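Projektbericht: Wohin mit dem ganzen Zeug? Bestandsaufnahme und Neuordnung eines studentischen Arbeitsraums
Modul Raum und Nutzung, 3. Fachsemester
Projektgruppe Tristier

1. Ausgangslage

Der Arbeitsraum im Clovden-Bau misst 26 Quadratmeter und wird von allen benutzt, die gerade einen Tisch brauchen. Eingerichtet wurde er um das Jahr 2000, und seither ist vor allem etwas hinzugekommen. Unsere Gruppe bekam den Auftrag, den Raum aufzunehmen, Vorschläge für eine neue Ordnung zu machen und sie im August selbst umzusetzen. Die Betreuung verstand darunter eine Nutzungsanalyse. Wir verstanden darunter zunächst: aufräumen.

2. Vorgehen

In der ersten Woche haben wir nichts angefasst, was uns schwerfiel. Jedes Gruppenmitglied führte ein Raumprotokoll und trug ein, welche Flächen belegt waren und womit. Die Protokolle wichen so stark voneinander ab, dass wir uns erst einmal auf Begriffe einigen mussten. Am längsten stritten wir über das Wort »frei«. Für einen Teil der Gruppe ist ein Tisch frei, wenn niemand daran sitzt, für den anderen erst, wenn auch nichts darauf liegt. Im Bericht gilt die zweite, strengere Lesart, was unsere Zwischenergebnisse nicht verschönert hat.

Danach teilten wir den Raum in Zonen: Wand, Arbeitsfläche, Ablage. Die Zone Ablage haben wir später gestrichen, da sie sich mit der Arbeitsfläche vollständig deckte.

3. Wand und Fläche

Die Wände sind grau und glatt und wurden bisher kaum genutzt. Hängt dort doch einmal etwas, etwa ein gerahmter Aushang, dann bleibt es hängen. Unter den Befragten fand sich keine Person, die einen Aushang in diesem Raum je zu Ende gelesen hatte. Auf den Tischen verhält es sich umgekehrt: Was dort liegt, wird gebraucht, zumindest nach Auskunft derer, die es hingelegt haben. Der Laptop ist dabei der hartnäckigste Bewohner. Er steht selten allein, und um ihn herum wächst es.
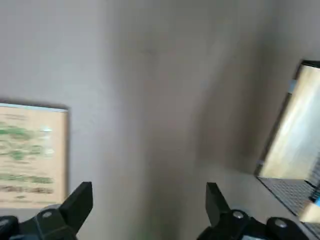
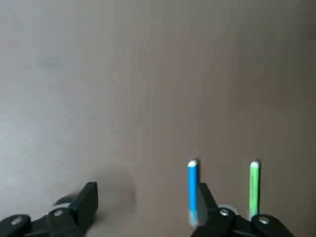 Abb. 1 und 2: Wand mit Aushang und aufgeklapptem Laptop (erstes Bild); glatte, graubraune Fläche (zweites Bild).

Als Zielzustand haben wir festgelegt, dass auf jedem Tisch eine zusammenhängende Fläche frei bleibt, auf der man ein Blatt in A2 ausbreiten kann. Das klingt bescheiden – bei der ersten Begehung erfüllten es 2 Tische.

4. Umsetzung

Aus dem Materiallager erhielten wir Stapelkisten der Firma Grerasport, die eigentlich für Bälle gedacht sind und entsprechend geräumig ausfallen. Beschriftet haben wir sie nach dem Babaei-Schema, das wir im Seminar kennengelernt hatten: täglich, manchmal, unklar. Die Kiste »unklar« war am ersten Nachmittag voll. Eine weitere Kiste »unklar« haben wir nach kurzer Diskussion abgelehnt und am nächsten Morgen eingeführt.

5. Ergebnis und offene Punkte

Die freien Flächen hielten sich bis gegen Ende des Monats. Danach kehrten zuerst die Ladekabel zurück, dann der Rest. Offen ist noch, wer die Kisten leert und ob die Aushänge künftig ein Ablaufdatum tragen sollen. Der Vorschlag dazu hängt seit der Abschlussbegehung an der Wand.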